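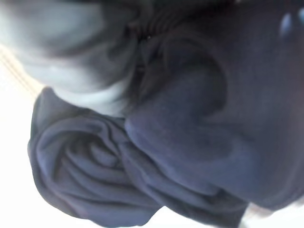 Home | Fabrics | Knits | Blanks | Care Guides | Trade Accounts | Contact

Prulley 882 Brushed Cotton Knit, Navy

Item 882-N. Sold by the yard, by the full roll, and as cut blanks.

Prulley 882 is a brushed cotton knit for sweatshirts, lounge pants, robes, hooded towels and soft covers. It is stocked by Jokbridge as the standard dark weight in the Prulley line. The face is matte. The back is brushed once at the mill and has a short, even nap. Navy is the color most trade customers order, and it is the only color held in all three formats year round.

The current page replaces the one dated Thursday, April 25, 2019. The construction of the cloth is unchanged. The care section has been rewritten, and the notes on rolling and storage have been added at the request of rental and laundry customers.

Construction

Fiber: cotton, ring spun face yarn, carded back yarn.
Knit: two-end fleece, circular knit, slit and finished open width.
Finish: brushed back, compacted, no softener on the face.
Dye: reactive, piece dyed.
Edges: gummed and trimmed. Trimmed edges may curl toward the face after the first wash.
Stretch: moderate across the width, low along the length.
Matching rib: Prulley 882-R, ordered separately.

The face yarn is finer than the back yarn. The fabric therefore feels firmer from the outside than it does against the skin. Light pilling can be expected on areas that rub, such as the underarm and the inside of the cuff. Pilling is heaviest in the early washes and slows after that.

Color

Navy in this cloth is a muted blue with some gray in it. It does not have the purple cast found in many reactive navies. Because the surface is matte and slightly fuzzy, the color reads differently depending on how the cloth is lying. Flat and evenly lit, it is clearly blue. Folded or bunched, the raised parts stay slate blue and the creases go close to black. Customers comparing a swatch with a finished garment should lay both flat, in daylight, with the nap running the same way.

Shade is controlled within a dye lot. Between lots there is a small tolerance, and cloth from different lots should not be used in one garment. The lot number is printed on the core label and on the packing slip. Orders for cut yardage are filled from a single lot when stock allows. If an order has to be split the warehouse will ask before cutting.

Black thread shows on this shade. Use a navy thread one step darker than the cloth. The Idum core-spun thread listed under Accessories has been checked against the current lots.

Formats

By the yard. Minimum cut is 2 yards. Cut lengths are folded once along the width and rolled, without a core. The fold line will relax with steam. It should not be pressed from the face with a dry iron.

Full roll. Rolls are wound face in on a cardboard tube and bagged. Roll length varies with finishing and is invoiced as measured. Store rolls on their side. Rolls stored on end will sag at the bottom and the lower edge will wave.

Cut blanks. Blanks are packed in sets of 5 and cut on the straight grain. They are supplied unhemmed, with a notch marking the top edge. The standard blank is intended for wraps and hooded towels. Other shapes can be quoted through the Trade Accounts desk.

Preparation before cutting

Wash the cloth once before cutting. Shrinkage is greater in length than in width, and nearly all of it takes place in the first wash and dry. Garments cut from unwashed cloth will come up short in the sleeve and the leg.

After washing, spread the cloth on a flat surface and let it rest overnight. Knit goods that are cut straight from the roll, or straight from the dryer, will move on the table. Do not let the free end hang over the table edge during cutting. The weight of the hanging part pulls the layer out of square.

The nap on the back runs in one direction. Lay all pattern pieces the same way up. Mixed directions are difficult to see on the table and easy to see on the finished item, particularly across a shoulder seam.

Sewing

Needle: ballpoint, medium.
Stitch: overlock for construction, coverstitch or twin needle for hems.
Presser foot pressure: reduce one step from the woven setting.
Seam allowance: as pattern. Trim bulk where more than two layers meet.

Bulk is the main difficulty. At points where several layers come together, such as the base of a hood or the end of a pocket, grade the allowances before topstitching. Clear tape on the inside of the shoulder seam is recommended for adult sizes. Lint from the brushed back builds up under the needle plate, so the hook area should be cleaned at each bobbin change.

Care

Machine wash warm or cold with similar colors. Wash separately the first two times. Some loose dye and a quantity of loose fiber will come out in those washes.

Turn garments inside out before washing. Close zippers and hooks. Do not use chlorine bleach. Do not use fabric softener on towels or wraps made from this cloth, as it coats the fiber and the item will take up less water.

Tumble dry low. Items that have rolled or twisted in the washer should be opened out before they go in the dryer. A sleeve or pant leg that goes in as a coil will dry on the outside and stay damp at the center, and the sensor on most dryers will end the cycle early. Open each piece, shake it once along the length, and load the drum no more than half full.

Remove promptly and fold while warm. Creases left in a heap will set, but they come out with steam from the back of the cloth. Do not press the face directly – the matte surface will take a shine along the ridges and it cannot be fully restored.

Lint is visible on navy. Keep it away from white towels in both the washer and the dryer. A lint roller or a damp rubber glove will clear most of it.

Rolling and storage

Finished items can be folded or rolled. Rolling saves shelf space and avoids a hard center crease, which matters for items stored between seasons.

Method for towels and wraps:

Lay the item flat, face down.
Fold lengthwise in thirds, keeping the outer edges inside.
Roll from the unmarked end toward the end with the label.
Roll firmly enough that the layers hold together, without stretching the cloth.
Set the roll on the shelf with the free end underneath.

For sweatshirts, fold the sleeves across the back first and roll from the hem up. The hood goes inside the neck. Loosely rolled sweatshirts will spread on the shelf and take up as much room as a folded stack.

Fabric that is only waiting to be sorted can be left loose for a short time. Brushed knit recovers well from bunching. It recovers less well from long compression at the bottom of a bin, where the nap flattens and the color appears patchy until the next wash. Anything going into storage past September should be clean, fully dry and loosely covered. Sealed plastic is not recommended.

Suitability

Recommended: sweatshirts, joggers, robes, hooded towels, seat covers for indoor use, liners, pet bedding covers.

Not recommended: fitted leggings, outdoor upholstery, filter or polishing cloths, any item that will be washed with bleach. The cloth carries no flame retardant finish and is not offered for children's sleepwear.

Related items

Prulley 882-R Rib, Navy. Matching rib for cuffs, neckbands and waistbands. Order in the same week as the body cloth where possible so that the shades can be compared before dispatch.

Trình 17 Loop Knit, Navy. Unbrushed, with a looped back. Lighter and cooler in wear, with a smoother face. The navy is slightly bluer than 882 and the two should not be combined as a match.

Idum Core-Spun Thread, Dark Navy. For overlock and topstitch.

Idum Twill Tape, Navy. For hood channels and hanging loops.

Samples

Swatches are mailed flat with the lot number on the back. Trade customers may request up to 17 swatches per season at no charge. A swatch shows color and hand. It is too small for a shrinkage test, and customers who need one should order the minimum cut and mark it before washing.

Returns

Uncut rolls in the original bag can be returned. Cut yardage and blanks can be returned only if faulty. Inspect the cloth before washing or cutting. Claims for shade, holes, needle lines or barring cannot be accepted once the cloth has been cut.

Small slubs in the face yarn are a normal feature of carded and ring spun cotton and are not treated as faults unless they occur in a continuous line. Mill faults are marked with a colored thread at the edge, and an allowance in length is made on the roll for each one.

Questions about current lots should include the item number, the format and the quantity needed. The warehouse can hold a lot for trade customers while a swatch is in the mail.

2 comments | 5 shares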